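Keeping a mattress fresh through the winter

Posted December 28, 2024 by Leonilde Lobo

Mattresses get less attention in the cold months than at any other time of year. The windows stay shut, the heating is on and the bed gets made as soon as everyone is out of it. Leave the duvet folded back for 40 minutes in the morning before you make the bed. If the room smells stuffy, open the window for the same length of time.

Vacuum the mattress with the upholstery nozzle every time you turn it. Go slowly along the seams and piping, where most of the dust sits. Ours gets turned every 3 months, head to foot, and I write the date on a bit of masking tape stuck to the bed base. 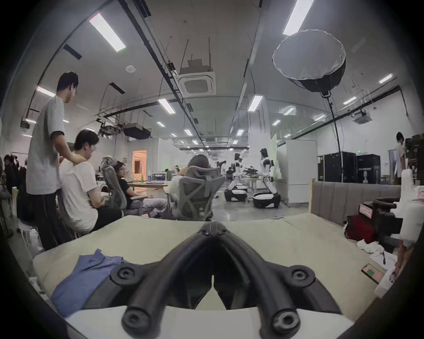 For stale smells, sift bicarbonate of soda over the bare mattress with a tea strainer. One 80 g tub does a single bed. Leave it for 6 hours if you can, then vacuum it up. Do not add water, as it turns to paste and is a nuisance to get out of the stitching.

Stains want cold water and a little washing-up liquid, dabbed on with a white cloth. Coloured cloths can leave dye behind. Work from the outside of the mark inwards and use as little water as possible. A hairdryer on the cool setting will finish the job.

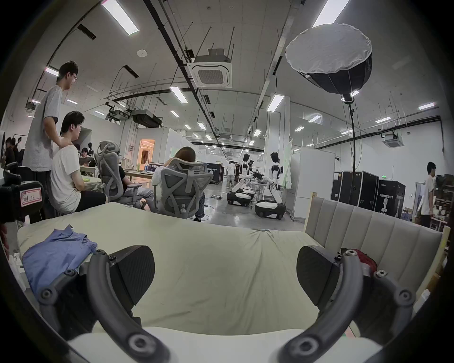
Fitted sheets last longer if you wash them at a moderate heat and take them out of the machine straight away. Shake each one hard before hanging it up. A few creases near the edge, like those in the pale sheet in the photo, can be smoothed by hand once it is on the bed, pulling towards the corners. I gave up ironing sheets when we moved to Ilenville and have not missed it.

Pillows and blankets will have to wait until April, when they can go out on the line.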